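## 4. Attendance before and after the move

The club played its last season in Clotari under the owners who had founded it, and its first in Orkodgate under the Amari group. The league treated the franchise as continuous. Player contracts, draft positions and the affiliation agreement were all carried across. For our purposes this is helpful, as the standard of play and the ticket prices were close to the same in both seasons, and the main things that changed were the town and the building.

We used gate records for both seasons. The Clotari records give paid entry only. The Orkodgate records give paid entry and complimentary tickets on separate lines, and we dropped the second line so that the two could be compared. Pre-season games and one neutral-site fixture were left out.

Average paid attendance in the last Clotari season was 907. We had expected a sharp rise in the first months after the move, followed by a fall once the new team was no longer news. The rise did occur, but it was smaller than the club had told its lenders to expect, and the fall came later than in other relocations we have looked at. By March the weekly figures were still above the Clotari average.

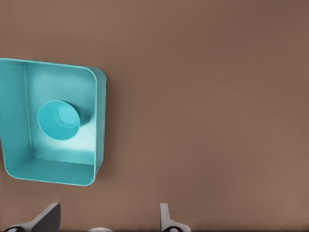

*Figure 3.*

Part of this can be put down to the season-ticket drive. The sale was approved late in the spring, and the new owners had only a short time to sell seats before the league's schedule was fixed. They set a target of 800 full-season accounts and reached 62 per cent of it by the opening game. The remaining seats were sold in packages of 17 games, which could be bought at any point up to the winter break. Buyers of these packages were spread across the season, and this probably held up attendance in the later months.

A second factor was the lack of a rival. The Ccori arena, a short drive from Orkodgate, had closed its ice the year before, and its senior side had folded. We do not have addresses for individual buyers and cannot say how many of that side's supporters changed over. The car park returns suggest that around a third of vehicles on game nights came from the Ccori side of the river, though these were only collected for part of the season.

The supporters left behind in Clotari are harder to follow. The new owners offered a coach service for home games and withdrew it after the first month. No junior or amateur side in Clotari reported a clear gain in its gates over the same period. We return to this point in Section 6, where the survey replies are set out.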